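Cabinets, cords and a grade at the end

Sutrisno Sitompul would like it understood that his students' robot does not tidy bathrooms. "It tries to," he says. "You write 'tidies' and I get emails."

I had come to Clodby expecting the opposite speech. Student robotics has been good at promising things for as long as I've been writing about it, and the poster for the Stamari Project, taped up by the stairs, has a drawing of an arm holding a toothbrush, with a smile where the wrist should be. Sitompul says he asked for the smile to come off and lost.

Stamari is a one-year course. Six students take it and they share one arm. The task they are graded on is household storage in small rooms: get something out of a cabinet, or put it back, without a person stepping in. Most courses of this kind use blocks on a table. I asked him if the bathroom was there mainly for the brochure.

"Partly, sure," he says. "A table is easier to explain but harder to get anyone excited about. I'd still pick the bathroom if there were no brochure. Glass is bad for cameras. Shiny tile is bad for cameras. The room does half my teaching."

That sounds fine, and it is also what people say when the thing doesn't work. So I asked for the results. The class logged 695 attempts in its first term and marked 228 of them as completed. I said that was fewer than one in three. He said yes, and that the students had first reported a better number by leaving out the runs where the arm stopped before it reached the cabinet.

"They weren't cheating. They thought a run that didn't get there wasn't a run. We spent a whole afternoon on that, and I think it was the best afternoon of the year. One of them was still mad about it in August."

The gripper is a plain two-finger type, and the students wrap the fingers themselves. It looks like first aid. I wondered aloud why a course that charges for lab access can't buy proper finger pads, and he shrugged.

"They can buy pads when they can tell me what's wrong with the wrap. Some of them can now. It creases, it gets dirty, it changes how the thing grips from one week to the next. So your numbers from March and your numbers from May aren't from the same hand. That's a real problem and I want them to run into it." 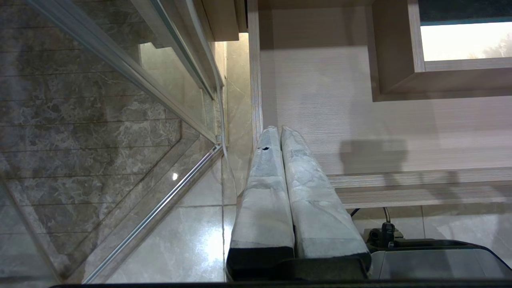

One reader wrote in after our first short item on the course to ask what any of this was for, given that a person can open a bathroom cabinet in a second and that the students might be better off learning to fix the plumbing. The same reader wondered how many of the graduates would ever touch an arm again once they had jobs.

I put both points to Sitompul more or less as they came. He took the second one first.

"Few. Maybe one in a class. The rest will do software somewhere, and they'll be a little slower to believe a demo. I can live with that."

And the first?

"I don't have a good answer. People talk about helping older folks at home. I've said it too, on grant forms. But what we have can't be left alone in a room with anybody's grandmother, and I'm not going to tell you it's two years away."

He is less relaxed on the subject of the Yip Challenge, the meet the students enter each year. Teams get their own cabinet, set up the way they like, and are scored on the best run of the day. I said that seemed generous. He said it was worse than generous.

"You can practice one motion all year and win. We don't, and we lose. Last time the judges asked my team why their cabinet was so messy. It was messy because cabinets are messy!"

Cables are what he means. Rigid objects are close to routine for the class by now, or so he claims (I saw no tally for those alone). Anything with a cord on it is another matter. A cord moves when you touch it, it hides what's behind it, and it catches on whatever it can reach. The students use Elano, a planning package written at the school, and Elano has no idea what a cord is. It sees a shape and treats the shape as solid.

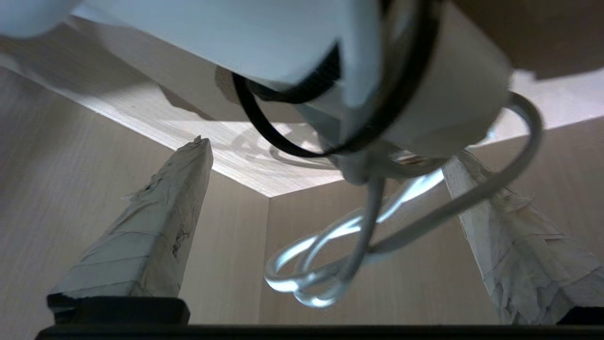 A white appliance and its cords inside the cabinet compartment. Cables remain the hardest part of the course.

I asked whether the honest thing would be to drop cords from the grading until the software could handle them. Sitompul thought about this for longer than I expected.

"The students ask me that every term. I've said no so far. If they're graded only on what works, they'll tell me everything works."

The team put in 208 hours of arm time over the year, by the sign-in sheet, and nearly all of it was supervised by him. He isn't paid for the evenings. When I asked if the course would run again, he said the room was booked and the money was being discussed, and that he had learned to hear those as two separate facts.

As for the poster, he has a new one on order. He hasn't seen the proof yet.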